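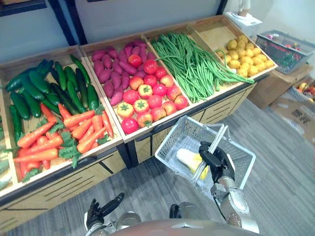 Cucumbers, carrots and sweet potatoes on a wooden display stand, with a white shopping basket.

Call for participants: household vegetable purchasing and storage study

Planda is recruiting households in Badmont and the surrounding villages for a study of how fresh vegetables are bought, stored and used at home. The study is run from our Badmont office, with data analysis by Niskanen. Applications close on 27 June 2026.

Background
A postal survey carried out by Planda in January received 952 usable replies. It gave a fair picture of what people buy and where, but very little on what happens to the food afterwards. Respondents were asked to estimate waste from memory, and the estimates varied too widely to be used. The present study replaces recall with weighing and a written diary.

What is involved
Participation lasts four weeks. Each household will:
- keep all receipts for fresh vegetables, including market and farm shop purchases
- weigh vegetables on arrival at home, before washing or trimming
- record where each item is kept (fridge, cupboard, garage, other)
- weigh anything thrown away, composted or fed to animals, with peelings entered separately
- complete a short questionnaire at the end of each week.

Kitchen scales, a fridge thermometer and a paper diary are supplied. An online version of the diary is available on request. Entries take up to 10 minutes on a shopping day and less on other days. Home-grown vegetables should be entered on the green sheet at the back of the diary. Frozen and tinned vegetables are outside the scope of the study.

Who can apply
We need 200 households. The person completing the diary must be aged 18 or over and must do at least half of the household's food shopping. Single-person households are welcome and were under-represented in the January survey. Households receiving a weekly vegetable box may apply, but places in this group are limited.

You cannot take part if anyone in the household works in food retail or wholesale, or if you expect to be away for more than three nights during the four weeks.

Payment
Households returning a complete diary receive £200, paid by bank transfer within 30 days. Diaries covering at least two full weeks are paid at half rate. The scales and thermometer may be kept.

Data
Diaries are identified by number only. Names and addresses are held separately by Planda and deleted once payment has been made. Receipts are scanned and the originals destroyed – please remove any loyalty card numbers before sending them. You may withdraw at any point up to the return of the diary.

How to apply
Application forms are available from the Planda office or from the enquiry desk at the Inditz building, ground floor. Quote study reference 3534 on the form and in all correspondence. Applicants will be told the outcome in writing, and those selected will be sent a start date with their equipment.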